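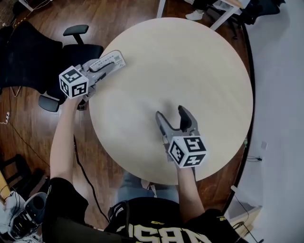

Background Noise in a Shared Office: Project Report

Edvin Åberg
Building Environment, course project
Submitted 7 Mar 2023

1. Background

Mellgate is a shared office used by several small firms. It has one large open work area, two closed meeting rooms, a kitchen corner and a narrow passage that everyone calls the Alley. The open area is more than 400 square meters. People who work there had complained about noise since the previous October, when the old carpet was taken out and the hard floor under it was left bare.

The office manager wanted to know where the noise was worst before spending money on panels or new carpet. My project was to measure the background sound level, find out where it came from and suggest changes that would not need a building permit.

2. Method

I drew a floor plan by hand and marked 17 measuring points on it. Most of the points were at desks or tables, at the ear height of a seated person. Two were in the Alley and one was in the kitchen corner. I did not measure inside the meeting rooms when they were in use, as people there did not want a recording device on the table. The meter only stores levels and no speech, but I left it out anyway.

The meter was a handheld model borrowed from the school. It was set to A-weighting and slow response. I checked it with the calibrator at the start and end of each session. At each point the meter stood on a small tripod with a folded cloth under the feet, which kept typing and cups being put down from coming through the tabletop. The first session was done without the cloth. I threw those readings out and repeated it.

In total there were 2969 valid readings. Readings taken while I was moving the tripod, or while someone was talking to me, were removed by hand from the log. I also kept a paper diary of events such as the coffee grinder running or a delivery coming in.

The people working in the office filled in a one-page form. It asked where they usually sat, which sounds bothered them and what they did about it. Negussie, which has the desks along the inner wall, answered as a group on one form, so their answers could not be split by seat.

3. The room

The ceiling is white corrugated metal decking with the beams showing. The inner walls are plasterboard. Apart from the chairs there is very little soft material in the open area, and sound carries easily from one end to the other. A hand clap in the middle of the room gives a clear ring. I did not measure reverberation time properly because the school's loudspeaker was booked for the whole period.

The furniture is a mix. Round tables like the wooden one at the top of this report are good to sit at and bad for noise, because people face each other across them and tend to talk over whatever is going on behind them. The firm Metanora sits nearest the entrance and takes most of its calls at the desk.
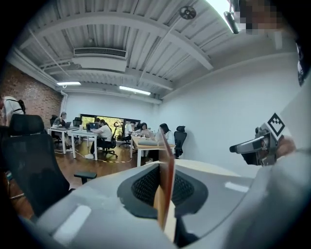

Figure 2. The office space at Mellgate.

4. Results

The highest average was in the kitchen corner, at 58 dB. The desks nearest to it were only slightly lower. This was expected, but I had not expected the Alley to come next. It has no seats and few people stop there. The diary shows that the level went up each time the outer door closed, and again when someone walked through in hard shoes. The passage works like a tube and the sound comes out at the desks by its open end.

The ventilation gave a steady level in the whole room. It could be heard most clearly early in the morning and made little difference later in the day, when speech took over. On the forms, hardly anyone mentioned ventilation. Speech came up the most, followed by the outer door and the coffee grinder.

The quietest points were along the inner wall, behind the bookshelves. The shelves are full of binders and do not reach the ceiling, but they still helped. Two people wrote that they moved there when they needed to read.

5. Suggestions

Fit a door closer with a soft stop on the outer door. This is the cheapest change and should be done first.

Lay a runner in the Alley. It has to be fastened at the edges so that carts can get over it.

Move the coffee grinder away from the partition. At present it stands against the plasterboard and the wall passes the vibration on.

Hang absorbing panels under the ceiling above the round tables and the desks by the entrance. Covering the full ceiling would cost more and would get in the way of the sprinkler heads.

Agree that long calls are taken in a meeting room when one is free. Metanora has already said yes to trying this.

6. Sources of error

The number of people in the room changed between sessions and I have not corrected for it. The diary was written by one person, so events at the far end of the room may be missing. The meter was read at table height only, and the level for a person standing may be different. All sessions were in the cold part of the year with the windows shut. Street noise in summer is outside this report.

7. Further work

If the door closer and the runner are installed, the points in and near the Alley should be measured again with the same settings. The log files and the floor plan have been left with the office manager. Reverberation time should be measured before any panels are ordered.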